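Cavgate wire file rack, black: a review after one long December

I have bought a lot of desk organisers over the years and most of them have ended up in the shed holding seed packets. So I'm a bit surprised to be writing a glowing review of a wire rack, but I love this thing and it deserves a few paragraphs!

The rack is the black one from Cavgate, picked up at the Drumamlow homewares shop for $18 (it had been marked down, so check the shelf at the back first). It's thin black metal rod all over, bent into dividers that lean in a sort of zig-zag, with the slots open at the top. No assembly, no little bag of screws, no Allen key to lose. You take it out of the sleeve and put it on the table and you're filing.

What won me over is the slant. My last organiser was the Harju upright, a perfectly decent bit of gear, but everything stood dead straight and a thin folder would slump and vanish behind the fat one. With these dividers the papers lean back a little and you can read the tabs from your chair. I've got rates notices, school forms, two half-finished knitting patterns and the manual for the dishwasher in mine, and I can put my hand on any of them without getting up.

It's light too. I can pick it up with two fingers and shift it to the other end of the table when I need room to spread out a sheet of paper and write properly. The flip side is that an empty one slides if you bump it. Once there's a bit of weight in it, it stays put. I stuck felt dots under mine and that sorted it, and saved the tabletop from scratches as well.

Colour is a matter of taste, but I reckon black wire looks fantastic on timber, especially with red brick behind it. It's so open that you see straight through to the wall, and the table doesn't feel crowded.

Grumbles? The slots are on the narrow side. A lever arch binder won't go in, and I gave up on mine and put it back on the bookcase. Dusting between the rods is fiddly (an old paintbrush does the job). The Drillon version has wider gaps and a solid base, if binders are your thing, but it was dearer and 16 weeks on back order when I asked.

I'd buy it again tomorrow, and I'm already eyeing off a second one for the kitchen bench.
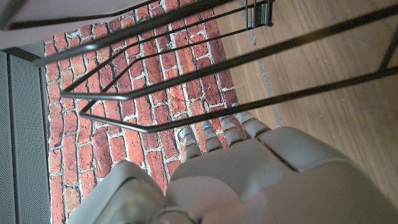
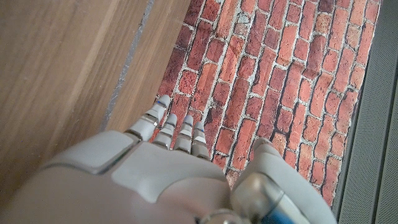
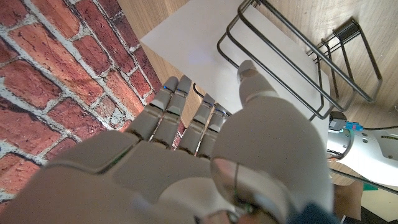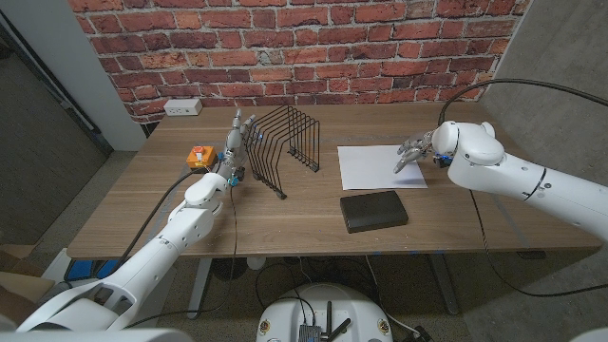 Last photo: the black rack on the timber table, brick wall behind, with a sheet of paper to the right of it.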